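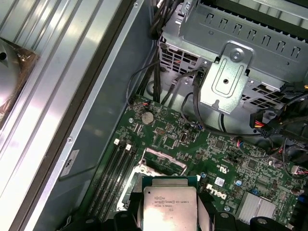

Which seed lot is to be used for the February germination trial? Lot 1303 from Rodness, stored at 3 degrees.

January 2018. Tray 26 of the Ludis barley was checked and the blotters were replaced. Moisture readings were entered in register 2266. The Pons samples remain sealed pending the new labels.
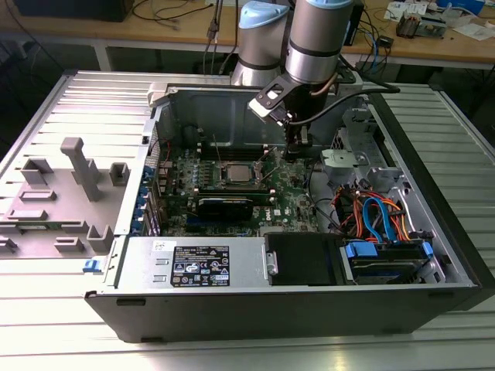 Open desktop tower on the work table.

The Kurnov cabinet is to be kept closed overnight. Colleagues are asked to initial the temperature sheet.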